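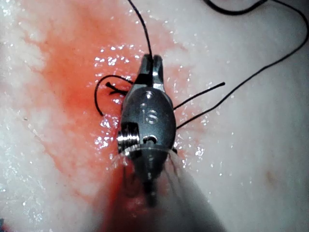
Come and Sew With Us: Call for Participants, Turnton Suturing Sessions

The Turnton skills room is looking for people to take part in a new round of suturing sessions, starting in November, and if you have ever thought you might like to get better at putting a neat stitch into something soft and slippery, we would love to hear from you. You might be a surgical resident who wants more hours with a needle. You might be a veterinary student, a nurse, a medical student in your very first year, or somebody who retired from the operating room a while back and misses it more than you expected. We had a mix of all of these in the spring and it made for lovely company, so please don't talk yourself out of it before you've read to the bottom.

What we want to learn is how people get from their first wobbly knot to one they are happy with, and how much the little choices along the way make a difference: where you take hold of the needle, how much thread you leave yourself, whether you stop and sort out a loop or press on and hope. Textbooks cover the proper way very well. We are more curious about the in-between stage, when your hands have half learned something and your head keeps interfering.

The work is led by Serpil Saraç, who taught suturing for many years before she came to us and who is, we promise, very patient. She'll be in the room for every session. She will also be reading every application herself, so write to her as you would to a person.

What you'll be doing

Mostly closing wounds, one after another, on synthetic tissue. You'll work in the Mansour Room. If you've never done this before, your first visit is given over to picking things up, letting go of them, and passing the thread from one side to the other, with no stitches asked of you at all. People are sometimes disappointed by this and then very glad of it by the end of the morning.

After that you'll move on to single stitches, and then to tying off. Each session has one main task and a bit of free time at the end, which you can spend on whatever has been bothering you. In the spring a good many people used theirs on the second throw of the knot, which does have a way of going slack just as you turn your attention to something else.

Some tasks are done on a clean pad and some on a pad with stage blood, and we'll always tell you ahead of time which one it is going to be. The blood makes everything shinier and a good deal harder to read. Dark thread on a red patch is a different thing to follow from dark thread on a pale one, and we'd like to know how you cope with that, what you look at first, and whether you change the way you work.
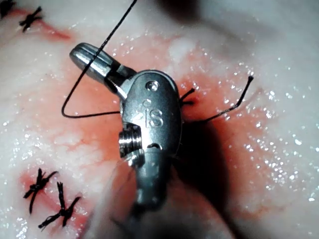 What a session looks like

Doors open at 10 in the morning, and there is coffee and usually something baked, so do come a few minutes early if you can. We go over the task together, and you can ask as many questions as you like. Then you'll work on your own for a stretch, take a break, and go again. Between the two halves we sit down with you and talk through how it went. This is a conversation and we don't give grades. We do take notes.

You'll be home in time for lunch, or a late lunch if you are one of those people who has to do just one more. There are 11 sessions in the full round, and we ask you to come to all of them if you possibly can. We know that's a lot of mornings. If you're going to miss one, tell us early and we will find you another place in the calendar. Most of the sessions are on a Thursday, with a few extra mornings set aside for catching up.

A word about the thread, as this is the thing we get the most mail about. We use a black suture with a curved needle, and you will be given a fresh length for each task. Please don't bring your own. We had some very generous offers last time, and it was hard to say no to people, but everybody needs to be working with the same material or we can't compare one morning with another. The same goes for needles. You're very welcome to bring your own glasses, a cushion, and a sweater, because the room is kept on the cool side.

Managing the slack is the part that newer participants find the most tiring. A long tail gives you room to work and then wanders off wherever it pleases, and before you know it you've got a loop that goes all the way out past one incision and back around another,
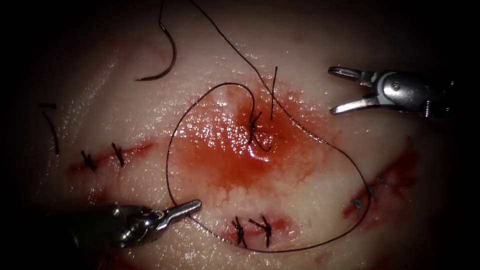 and you have to decide whether to gather it in or leave it be until the knot is down. There's no single right answer to that, or at least we haven't found one yet, and the spring group argued about it quite happily over the coffee. If you have strong feelings on the subject, put them in your application. Serpil has strong feelings too and will enjoy reading yours.

Who we're looking for

We have 46 places in this round. You need to be over eighteen, able to sit comfortably for a couple of hours with breaks, and able to see fine detail with or without glasses. You don't need any suturing experience, though it's fine if you have plenty. We'd like to fill some of the places with people who have never tied a surgical knot in their lives, and we're always short of left-handed participants, so if that's you, please say so in your first line!

If the sight of blood bothers you, even when you know it isn't real, drop us a note before you apply. We can often arrange for you to do the clean-pad tasks only, and nobody will mind in the least.

If you took part in the spring, you may apply again. Your old practice record will be kept with your new one, unless you would like us to leave it out.

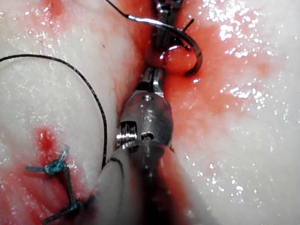 Needle through the wound edge, with the thread still to be drawn in.

What you'll get out of it

We pay for your time at the end of each visit, and travel within the county is covered if you keep your receipts. You will also get a copy of your own recordings to keep, along with Serpil's written comments on them. Several people in the spring told us that the comments were what they valued the most, and they do run long. By the time we closed the spring round our participants had put in 4,000 stitches between them, and she looked at every one.

Students who need a letter confirming their hours can have one. Please ask before the final session so that we have time to get it signed.

Where to find us

We're on the upper floor of the Prirna Building in Turnton, at the Enine Street end. There's an elevator just inside the side entrance, and parking behind the building that is free in the mornings. The Mansour Room is at the far end of the hallway, past the lockers. If the door is closed, knock, as we may be recording.

How to apply

Send us a letter, a page at the very most, telling us who you are, what you've done with a needle so far (mending and quilting are well worth mentioning), which hand you favor, and which mornings are hard for you. Address it to Serpil Saraç, Turnton Suturing Sessions, Prirna Building, or leave it at the front desk downstairs. Everyone who writes will get a reply. If the round is full by the time your letter reaches us, we'll put you on the waiting list unless you ask us not to, and you'll be the first to hear when a place opens up.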